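Unit Cost and Margin in a Small Silver Producer: The Case of Drulico

Jovita Aguirre and Larasati Ong
Course project, Applied Corporate Finance

1. Purpose

This report examines how far the operating margin of a single-mine silver producer is explained by its own unit costs, and how far by the metal price. The company studied is Drulico, which operates one underground mine at Jekurbridge and sells concentrate to a single smelter, Etitska. The work was done over one term, with a revised draft in August after comments from our supervisor, Dr. Núñez.

2. Data

Drulico publishes quarterly production reports and audited annual accounts. We used 15 consecutive quarters. The first two quarters in the public archive were dropped: the mill was still being commissioned and the reported cost per ounce included items that were later capitalized.

From each report we took ore milled, head grade, recovery, payable silver, site operating cost, treatment charges, royalties and sustaining capital. Lead and zinc revenue is treated by Drulico as a by-product credit. We recalculated all costs without the credit as well, and both series were carried through the analysis.

Prices are quarterly averages of the daily silver fix. Realized prices differ from these averages because Etitska settles on a later quotation period. The difference was entered as a separate line, "settlement adjustment," and was not allowed to affect unit cost.

3. Cost definitions

Three measures were calculated. Cash cost is site operating cost plus treatment charges and royalties, divided by payable ounces. All-in sustaining cost adds sustaining capital, mine-site exploration and corporate overhead. Gross cash cost is the first measure before by-product credits.

Company figures could be reproduced for cash cost in every quarter. For all-in sustaining cost, our figure differed from the published one in five quarters. In four of these the gap came from lease payments, which Drulico moved from operating cost to sustaining capital when it changed its accounting policy. We restated the earlier quarters on the new basis. The remaining gap is unexplained, and the published figure was kept.

4. Method

The change in margin between consecutive quarters was split into price, grade, volume, input cost and credit effects. Each effect was found by changing one variable at a time from the earlier quarter to the later one, in the order given. The order matters, so the calculation was repeated in reverse and the two results averaged.
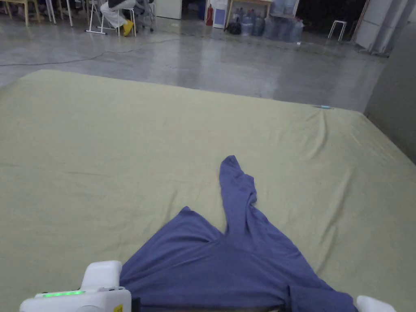
Input cost was divided further into labor, power, consumables and contractor charges. Labor is the largest of these and includes the camp, where Drulico pays for meals, bedding and work clothing. Camp spending is reported as one amount, so an item such as bedding or work clothing cannot be separated from catering. We left the whole amount in labor and divided it by payable ounces like the other fixed items. Power is metered separately at the mill and underground, but only the total is published. Contractor charges cover development drilling and haulage, and vary with meters advanced more than with ore milled.

5. Results

Grade had the largest effect on unit cost. When head grade fell, tonnes milled did not rise to compensate, because the mill was already running near its rated capacity of 2000 tonnes per day. Most site costs stayed the same while payable ounces dropped.

The by-product credit hid part of this. In 7 of the 15 quarters, reported cash cost moved in the opposite direction from gross cash cost. A reader using only the headline number would have concluded that the mine was becoming cheaper to run during a period when it was becoming more expensive. Zinc prices account for most of the divergence. Lead made a smaller contribution, and its sign changed twice.

Price explained more of the change in total margin than all cost items together. Input cost was a weak factor in most quarters. The exception was the contractor line, which increased when the lower ramp was extended and did not return to its earlier level afterward.

6. Limitations

One mine and one smelter contract do not support general statements about silver producers. Quarterly data also smooths over short stoppages. Sustaining capital depends on management's judgment about what counts as growth, and we had no access to the project-level breakdown.

The one-at-a-time method leaves a small interaction term, which averaging reduces but does not remove. It was assigned to volume.

7. Further work

The same split could be applied to a second producer with a different by-product mix. Dr. Núñez suggested a gold mine without base metal credits. We would also replace quarterly average prices with the actual quotation periods if Etitska's contract terms became available.

Division of work: Aguirre prepared the data set and the cost restatement. Ong carried out the margin calculations and wrote sections 4 and 5.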